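Soft things are the hardest things we've ever asked the arms to pick up, and the club loves them for it! These are the tips we kept scribbling on the whiteboard through February, typed up by Vy Đàm so new members can actually read them.

**Grab where the fabric bunches.** Flat plush gives the fingers very little to hold. Look for a fold, a gather or a seam and close on that.
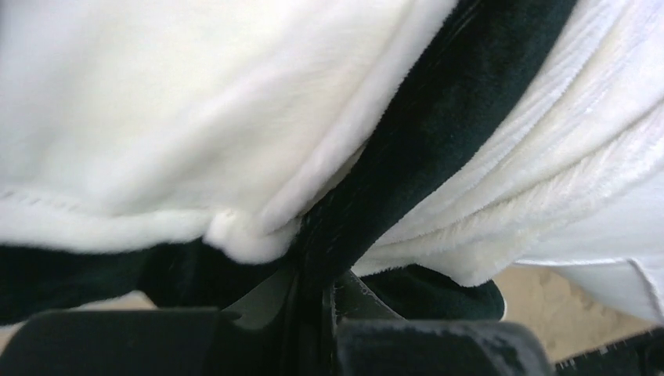

Go slowly on the close, too. Daithí Nic Giolla ran 100 practice grabs at half speed and his notes are pinned by the door (worth reading, even the grumpy bits).

**Lint is sneaky.** Wipe the fingertips with a barely damp cloth before each session, and run a lint roller over the board when you finish.

**Watch your cables.** Leave enough slack for the full reach, then move each arm through it by hand with the power off. If a loop snags, re-clip it before you start.

**Pillows want two arms.** One steadies, one pinches. Start at a corner, lift a little, and stop to look before you pull!

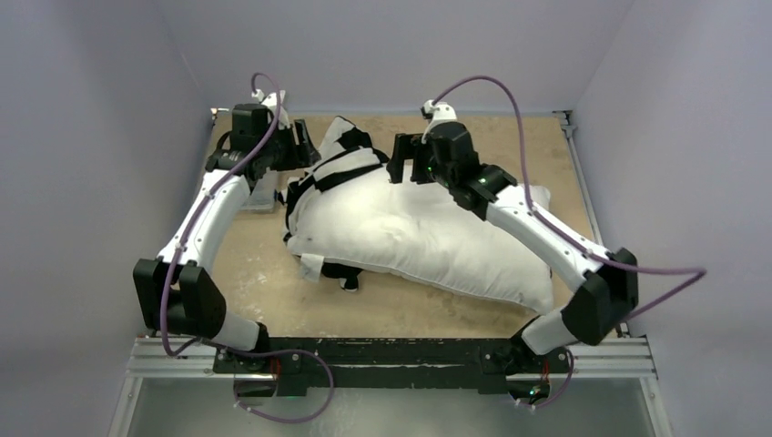
*Pillow practice, right arm at the top edge.*

Got a tip of your own? Add it under Vy's list, with your initials.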